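Informe de avance - sala de lectura de Zavala

Hola, Gualtiero:

Te cuento cómo vamos, que desde junio no te escribía con calma. La sala ya se parece a lo que te prometí en la solicitud. Llegaron las mesas que pagamos con la ayuda de Akura, de tono madera claro y con las esquinas redondeadas - ¡por fin!, que con las viejas nos dejábamos la cadera cada tarde. Son 6 en total y el jueves terminamos de colocarlas.

La moqueta gris se queda. Pedimos precio para cambiarla y se nos iba a 1.000 euros, así que preferí guardar ese dinero para estanterías. Con el veteado clarito de las mesas combina mejor de lo que yo pensaba.
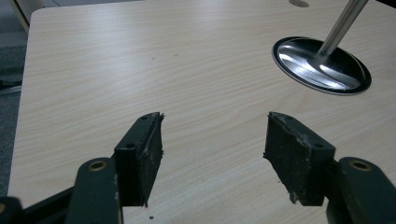
Lo que falta

Quedan por llegar 30 sillas del pedido a Osdale (las otras ya las tenemos) y hay que etiquetar 57 cajas de libros, que es lo que más pereza me da, la verdad. También estoy esperando el presupuesto de las lámparas - en cuanto lo tenga te lo paso con las facturas de las mesas.

Un abrazo, y ven a vernos cuando quieras.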